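Dorota Krajewska
March, last reply 4:40 pm

Ticket 718: Patchwork cover, dark patches coming up on the red panels

Status: open, waiting on customer

Hello Dorota, and thank you so much for writing in with such a careful account of it. I read your message twice over my coffee and then went and bothered Marius in the workroom, who sewed covers for years before he came to us at Takier, so what follows is partly mine and mostly his.

First, the thing you were most worried about. You asked whether the cover is losing its color or taking on somebody else's. From what you wrote (bluish smudges, only on the side of the bed where the clean laundry gets piled before folding, and none at all under the pillows), we both think it is picking up dye from something. When a red print fades it goes pinkish and tired all over, and you would see it worst by the window. A smudge with a soft edge, in one place, is nearly always a visitor.

And the usual visitor is denim. I know you said the jeans are washed before they land there, and I believe you! But dark jeans can go on giving up a little blue for many washes, especially at the thick places where the cloth is doubled, so the seams, the waistband and the belt loops. If they are put down even slightly damp and left overnight, those ridges press into whatever is underneath.

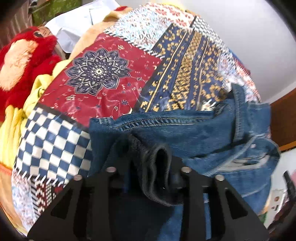

Marius suggests a small test before you wash anything. Take a plain white cotton rag, dampen it, and rub it along the waistband of the darkest pair for a minute or so, and then do the same on the inside of a pocket. If the rag comes away blue, we have our answer. Then take a fresh rag and do a corner of the red paisley, somewhere on the back edge where it won't matter. If that one comes away pink, please stop there and write to me before you go any further, as we'd need to treat the two problems separately.

Supposing the red holds, this is what I'd try:

1. Soak the marked part only, in cool water with a little mild soap, for 2 hours. Change the water if it turns blue.
2. Press it between towels. Please don't wring it, the patches are joined on different grains and they pull.
3. Dry it flat and out of the sun, and don't iron over a mark that is still there. Heat sets it.

You also asked about the shine, and whether soaking will dull it. It may, a little, on the glossier panels. My own cover went softer after its first wash and I've come to like it better, but I do understand if you feel differently.

In the meantime, could the jeans wait on a chair? I say this as someone whose own bed is a laundry table from one end of the week to the other.

Let me know how the rags come out, and tell me which panels are marked, going from the foot of the bed.

Warmly,
Maricel Dizon
Takier customer care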